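Flallik Soft Toy Repair and Cleaning
Frequently Asked Questions

Sending a toy to us

What kinds of toys do you take?
Plush animals, rag dolls, dressed toys and most other soft toys with a fabric body. We don't take toys with battery packs sewn inside, and we don't take porcelain or composition dolls. The workshop in Annan can look at those, but they run their own waiting list and we can't book you in.

Do I need to wash the toy first?
Please don't. Washing can set a stain and can shift the stuffing, and it makes a weak seam harder to find. Brush off loose dirt and leave it at that.

How should I pack it?
Put the toy in a plastic bag, close the bag, and put it in a box big enough that nothing is squashed. Skirts and ruffles crease badly in a padded envelope. Write your order number on a piece of paper inside the bag. Don't pin it to the toy.

Can I drop it off in person?
Yes, at the Binddale counter, Tuesday only, until 4 in the afternoon. Use the side door next to the bike rack.

How long does it take?
Cleaning takes 8 working days from the day we log it in. Repairs depend on the job, and we give you a date with the quote. December orders always run longer.

Prices

What does it cost?
Cleaning starts at $15 for a small toy without clothes. Dressed toys cost more, and the amount depends on whether the clothes come off. Repairs are quoted one by one. You can say no to the quote and pay only return postage.

Do you charge for looking at it?
No.

Clothes and fabric

The clothes are sewn on. Can you still clean them?
Usually. If the stitching is simple we unpick it, clean the clothes and the body separately, and sew it back through the same holes where we can. If taking the clothes off would damage them, we surface clean everything together. We will tell you which before we start.

Will you iron the clothes?
Cotton, yes, on low. Fleece and other pile fabrics are never ironed. We shape them by hand while damp and let them dry flat.

My toy's skirt has lost its shape. Can that be fixed?
Often it can. Thick fabric is the easiest, as the gathers tend to hold once they have been reset at the waist. Thin satin is harder, and some creases stay.

Can you match a printed fabric?
We keep over 2,000 scraps, sorted by color and weight, and small prints are easier to match than large ones. Quilted fabric is the most difficult. If we can't find a close print, we suggest a plain patch from the Flatitz cotton range on the inside, where it won't show - or leaving the worn spot alone. An exact match is rare and we won't promise one.
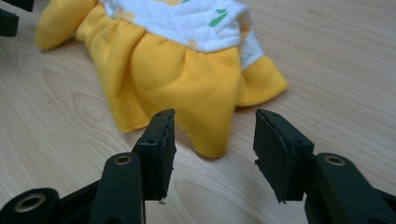
Yellow gathered skirt with a white quilted top in a small botanical print.

Do bright colors run?
Some do. Yellow next to white is less of a worry than red or navy next to white, but we test every color on a hidden spot anyway. If the test shows bleeding, the piece gets dry cleaning powder and a soft brush, no water.

After the toy comes home

How do I keep it clean?
Vacuum it through a piece of old stocking once a month or so. Keep it out of direct sun. Wipe spills right away with a damp cloth, working from the outside in.

A seam opened again. What now?
Repairs we made are covered for a year. Send the toy back with the original order number and we will redo the seam. Seams we didn't touch are quoted as new work.

Can you replace the stuffing?
Yes, with polyester or wool. Let us know if you want any of the old stuffing returned - otherwise it is thrown out.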